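Esach Hand Kit – README for the kit and the sample recordings

Hello, and thank you for downloading this. Whether you have already bought a kit, have been lent one by Uston, or are simply trying to make up your mind, this file should tell you most of what you need. It covers the pair of hand-held grippers, the small recording program that comes with them, and the kitchen sample set we put together so that people can see the sort of thing the kit produces before they spend any money. I have tried to keep it friendly and in a sensible order, though I do wander a bit, so please skip about as you like.

Maintained by Mahnaz Najafi. Sample recordings organised by Keyvan Tehrani.
Last revised February 16, 2020.

What comes in the box

Two hand-held grippers, one for each hand, with the cameras already fitted
Blue fingertip pads, fitted, plus a spare set in the paper envelope (do look inside the lid, the envelope likes to hide there)
Charging leads and a short joining lead for first pairing
A hex key for the finger housings
A memory card with the Talebi recorder on it

The grippers are meant for people to hold and squeeze. You do an ordinary job with them, the cameras and the jaw sensors record what happened, and the recordings can be used later to teach an arm to do something similar. The kit does not include an arm and you don't need one to use it. If you do have one, the Oken mounting plate is sold separately and lets you fit the same fingers to it, so that what the arm sees is close to what your hands saw.

Getting started

Charge both grippers until the light stops blinking. Put the memory card in your computer and copy the whole Talebi folder somewhere you can write to. It will not run properly from the card itself, and I get more letters about that than about anything else in this file!

Open the folder and start the program called recorder. Hold both grippers with the jaws fully open and press Pair. Then close both jaws gently, open them again, and press Zero. You should see two bars on the screen moving along with your squeezing. If one bar moves the wrong way, your left and right are swapped – press Swap and carry on, nothing is broken.

Record one short practice job before anything serious. Folding a tea towel is a good one. Watch it back and check that the fingertips can be seen in both views, as the jaw reading is only half as useful without the picture to go with it.

The kitchen sample set

The sample set holds 33 recordings, all made by people handling crockery and other everyday things on and near a kitchen worktop. Keyvan arranged the sessions and wrote most of the job cards. We chose kitchens for the samples because buyers kept asking about plates, and a plate is a surprisingly awkward thing to pick up with two flat fingers. You have to come at the rim from the side, get one pad over the inside and the other underneath or behind, and then decide whether to lift, tilt or slide.

Each recording sits in its own numbered folder with the following inside:

left.mp4 – the view from the left-hand gripper
right.mp4 – the view from the right-hand gripper
jaws.csv – how far each jaw was open, with the time in the first column
card.txt – the job the person was given, in plain words
notes.txt – anything the person wanted to add afterwards (often empty, sometimes delightful)

The job cards are kept loose on purpose. A typical one reads "Move the plates so that there is room to work" and leaves the person to get on with it. We asked people to work at their own pace and to leave in their fumbles, so please don't be alarmed if you come across a dropped grip or a second try. Those stretches are listed in fumbles.csv at the top level, in case you would like to train without them, or with nothing but them, as one cheerful customer does.

Seven of the recordings are marked "held back" in index.csv. Kindly leave those out of your training and use them for testing only, as the results we discuss on the support list all come from them.

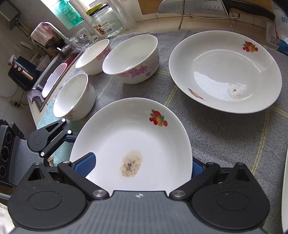 Right-hand view, kitchen sample set: the jaws at the near rim of a white plate, with the second gripper coming in from the left.

If you are thinking of buying for kitchen work, it is worth spending a little time with views like this one. Plain white glaze picks up a good deal of light from a window, and the shiny patches can confuse software that looks for edges. Printed decoration is a help, and so is a checked or lined cloth beneath the crockery. Marks and bits of residue on a plate turn up in the samples too, and we have not cleaned them out of the pictures. The gripper's own body also covers part of whatever it is holding, so a method that needs to see the whole plate at every moment will struggle.

Things the kit is not so good at

Very thin, flat things lying flush on a table are hard going. The jaws want an edge to get round. Heavy pans can be lifted if you are strong in the wrist, but the pads slip on greasy handles and I would not recommend it. The grippers are not waterproof either, and must not be put in the sink, however tempting that may be after a session with the dishes. Wipe the pads with a damp cloth and let them dry with the jaws open.

The two views are matched in time by the recorder, and they drift apart slightly in very long sessions. Stopping between jobs puts them right again. A proper cure is planned for the July release.

Privacy and fair use

The samples were made in people's homes with their agreement. Sound was never recorded. Packets, labels and brand names can be read in places, and we have left them as they are; their being there doesn't mean that the makers have anything to do with us. If you find a face or a name in any of the recordings, please write to us with the folder number and we will take it down while we look into it.

You may use the samples for study, teaching and trying out the kit. If you would like to put them into something you sell, do ask first. The answer is usually yes, and Mahnaz would love to hear what you are making.

Returns and help

Kits bought direct from Uston can be sent back within the trial period stated on your invoice, pads and all. Please include the hex key. For help, write to the support list and mention the version number shown in the recorder's bottom corner, along with a copy of jaws.csv if the trouble is with the bars.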